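4. Gripper Kit Under Review

4.1 What comes in the box

The Gilluma kit from Andbridge is sold as a drop-in package for small labs: gripper body, fingers, wrist camera, a cable set and a license for the Isus recording software. We bought one kit at list price, 3370 dollars with shipping, and had no contact with the vendor apart from the normal support form. A second kit was lent to us by Bennani, the reseller, and went back in March. Results below pool both unless noted.

Mounting took one afternoon. The adapter plate is fine. The cable set is not – too short for any arm with a long forearm link, and the connector on the camera side has no strain relief. We replaced ours in the first week with a longer cable from stock. The manual covers mounting in two pages and calibration in 6, with the calibration part clearly written for an older version of the software. Menu names do not match. We worked from the support notes insted.

4.2 Wrist view and finger occlusion

A wrist camera is only useful if it sees past the gripper. In the Gilluma layout a finger runs up through the middle of the view and the gripper body takes up the bottom (Fig. 1). Camera angle is fixed by the bracket. There is a slot that looks like a tilt adjustment but the screw bottoms out before anything moves.

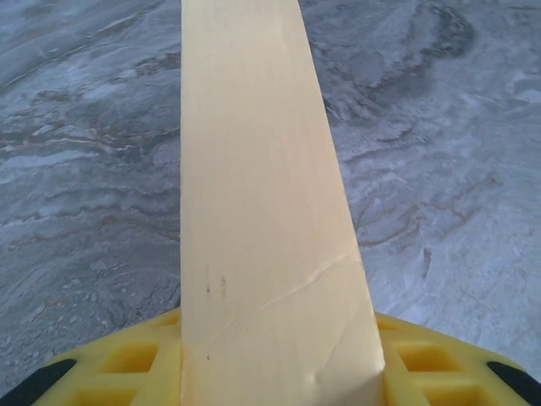

Figure 1. Wrist camera view with the Gilluma kit over the marble-patterned test surface. The cream finger reaches the top of the view and splits the background into left and right halves. Yellow gripper body and black pads at bottom.

For our purposes the central blockage matters more than total area lost. Small parts sitting directly ahead of the wrist drop out of view during the approach, and the operator ends up steering from the side. Two of our operators started offsetting the wrist on purpose, then correcting late. Works, but it puts a habit into the recorded data that we would not want a policy to learn. Masking the finger in software is simple enough when the finger is at rest. Once it bends under load the fixed mask no longer fits, and we had to redo it per clip.

Surface choice also needs a note. We kept the patterned top for all trials to avoid a background that was too easy. The pale finger stands out well against gray. On a white bench the outline was harder to pick up and our edge-based mask failed more often.

4.3 Finger condition

Fingers should be treated as a wear part and the kit price should be read that way. Creases, small dents and dark specks all show up at wrist-camera distance, and a mask tuned on a clean finger can pick up a crease line as a second edge. We now log finger condition at the start of each session, one still per session, same pose. Spares are sold in packs of 2. Wiping with a damp cloth is what the manual says; we did not test solvents.

Grip force was not measured seperately. The vendor data sheet gives a value but no test method, so we leave it out of Table 3.

4.4 Support and software

Support replied to both of our tickets, the cable one with a part number and the bracket one with a drawing for a revised mount. No ship date for that mount. Isus itself ran without trouble on our lab machine. Export is slow on long sessions – we split recordings before export and had no lost clips after that. Timestamps between camera and joint log were left at default settings for every trial in Section 5.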